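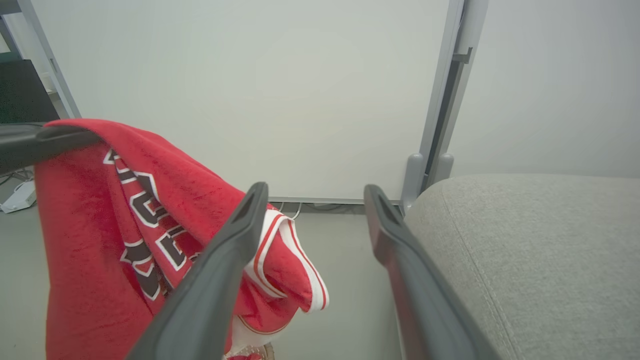
Zunmont, September

3. Where clothing waits: set-down surfaces in a shared room

3.1 Background

Most writing on household laundry covers washing, drying and folding. Much less has been said about the time in between, when a garment has been worn or washed and has not yet gone where it belongs. We call this the waiting stage. During it a shirt or jersey may lie over a bar, on the arm of a seat, across a table or in a basket on the floor, and it may move among these several times before it is put away.

The room used in this part of the study has all of these within a few steps. A dark gray bar stands near a seat with a light gray upholstered cushion, and a large white panel is set behind them in a light gray metal frame. The floor is gray and looks like concrete. Figure 1 shows a red basketball jersey over the bar, with black block letters outlined in white partly hidden in the folds, and the other places discussed in this section.

We chose sports clothing on purpose. In the diary part of the study, people in 17 households wrote down where they left their clothes, and team shirts and jerseys were the items they had most trouble classing as clean or dirty. A jersey worn for an hour was seldom sent straight to the wash. It was hung over whatever was closest, and the decision was put off.

3.2 Bars and baskets

Lemma, the coding scheme we use throughout, sorts set-down places by two questions. Does the garment keep its shape there? Can a person see what it is without picking it up? A bar does fairly well on both. Fabric folded once over a bar hangs down on either side, and the color and most of the trim stay in view, although long lettering is often broken up by the folds. A basket does poorly on both but has one clear strength, in that a garment dropped into it rarely leaves again until somebody means to deal with it.
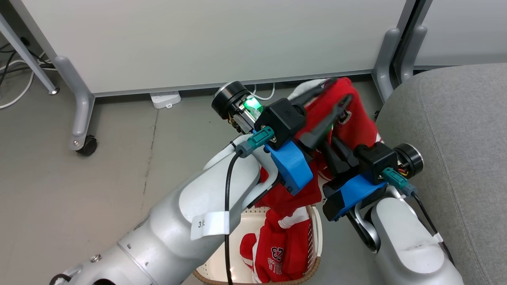 Woven baskets were preferred over plastic ones in the diaries, mostly for their looks. Several people kept one in a living area for that reason and would have hidden a plastic bin. The rim matters too. A thick garment bunched up in the hand tends to catch on a narrow opening and end up half in and half out, and in the coding we treat this as a separate outcome - neither stored nor left out. Ayantu Chala, who did the second round of coding, argued for this category early on, and it removed most of the disagreements between coders.

Of the 44 entries that mention a jersey by name, more ended at a basket than at any other place. Very few started there.

3.3 Flat surfaces

Tables drew fewer garments than we expected. The tabletop in Figure 3 is white, smooth and bare, with a pale metallic rail along its lower side, and a surface of this type would seem a natural place to spread something out and fold it. 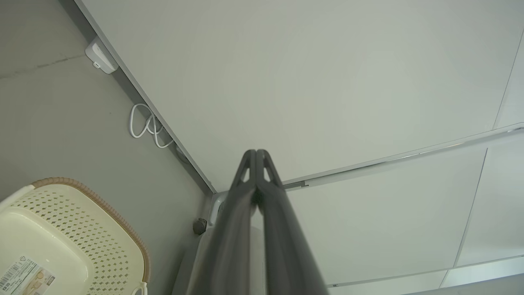 People did use tables for folding, but they cleared them again soon after. The diaries from the Vernska apartments are the clearest on this point. Tables there are shared for meals and schoolwork, and clothing left on them was moved by someone else, usually to a seat. Upholstered seats were the reverse case: easy to drop things on, slow to be cleared. One entry describes the same sweatshirt being shifted from cushion to bar and back for most of a week.

We do not take this to mean that seats are bad places for clothes. A soft seat holds a folded garment well enough, and the texture of a woven cover keeps light items from sliding. The trouble is that the seat is wanted for sitting, so every garment on it has to be handled at least once more. The same is true of the table, only sooner. Bars and baskets have no competing use of this kind, and for the comparison in Section 4 they are grouped together as dedicated places, with seats and tables grouped as borrowed ones.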